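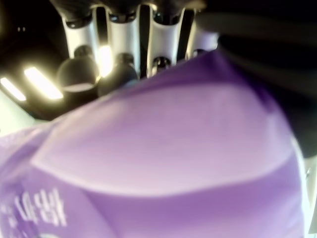 Ironing a fold line into a knit, Ionuț Ene objected when an early draft of this section was circulated, tells the wearer nothing about how the garment will look after a week in a drawer. The objection is a fair one, and the protocol was changed in response to it. Garments are now assessed as they come out of storage, with no pressing at any stage.

Figure 3. Purple garment with white print, cloth raised in a mound, with a curved crease or seam across the middle.

4.2 Crease formation in stored knitwear

Soft knits behave differently from woven shirts when they are stacked. A woven shirt holds a sharp line at each fold and stays nearly flat between folds. A knit rounds over at the fold, and the line that forms is wide, shallow and often curved. In the Alton trial most of the lines scored by our raters were of this second type. They are easy to confuse with seams, particularly where the cloth bulges and the light falls on one side of the ridge (Figure 3). Raters were therefore told to turn the garment inside out before marking any line that crossed the chest or back.

The sample consisted of 200 garments drawn from household wardrobes. Each was laundered once, dried on a line and folded by one of two methods. In the first, the sleeves were turned in and the body was folded in thirds. In the second, the body was rolled from the hem to the collar. Folded and rolled garments were kept in separate drawers of the Filip storage unit for 8 days. Drawer load was held constant within each run. Garments with large rubberized prints were placed in the middle of the stack, as prints at the top of a stack tended to stick to the drawer above when it was overfilled.

Color had a larger effect on scoring than we had expected. On pale cloth, raters missed shallow creases under the overhead lamps. On mid-tone cloth, including the lilac and violet shades, a single fold produced a visible shift from light to dark and was rarely missed. Very dark cloth again gave low counts. We do not take this to mean that dark knits crease less. A Lumavis side lamp was added for the second run, and agreement between raters improved on both the pale and the dark garments.

Printed areas were scored separately. The print is stiffer than the knit around it, so a fold that reaches the edge of the lettering tends to run along it for a short distance before crossing. Where it does cross, the line is narrow and remains after the surrounding cloth has relaxed. Rolled garments showed fewer of these crossings, although the roll left a broad wave near the hem that several raters disliked.

The handling instructions were adapted from the Onari wardrobe guide, with the section on hanging removed. One departure from the guide should be noted. It asks that the garment be smoothed by hand after unfolding, and we left this step out, as the pressure applied varied too much between raters. Scores for unsmoothed garments are given in Table 5.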